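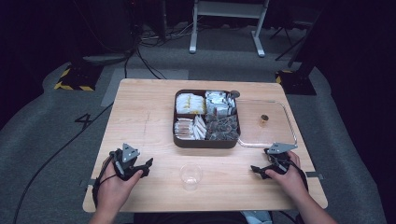

Looking after the hand grippers at table 4

Many of you asked how we keep the hand-held grippers of the Stidside cell in good order, so I write down the routine that Malsha Gamage and I follow since March.

The pair is worn on two hands and it must behave as a pair. Before the first session we close both grippers slowly, five times, and look if the black jaws meet on their full length. If one side comes earlier, the jaw screws are loosened, the jaws are pressed together by hand, and the screws are tightened again, always the lower one first. Then we check the wrist straps. A strap that is too loose lets the gripper turn on the hand, and the recorded angle becomes wrong.

The cable needs more attention than the jaws. It should run along the forearm with a small free loop at the wrist. Last month we lost 2 sessions from 30 to a connector that was pulled a little every time the operator reached forward. Malsha has now changed the connector for the longer type from Rakon, and we had no lost session after that.

For the test itself we use the tray with the packets, the glass dish and the clear cup. Please do not replace the cup with a colored one! The clear one is difficult for the Plustau software and we want to keep it difficult. The tray goes in the middle of the table, with the dish on its right side.

The left gripper has now 1,083 closings in the log after its last cleaning. The jaws are wiped with a dry cloth only. Spare straps are in the Guzmán cabinet, second drawer, and whoever takes the last one should write it on the list.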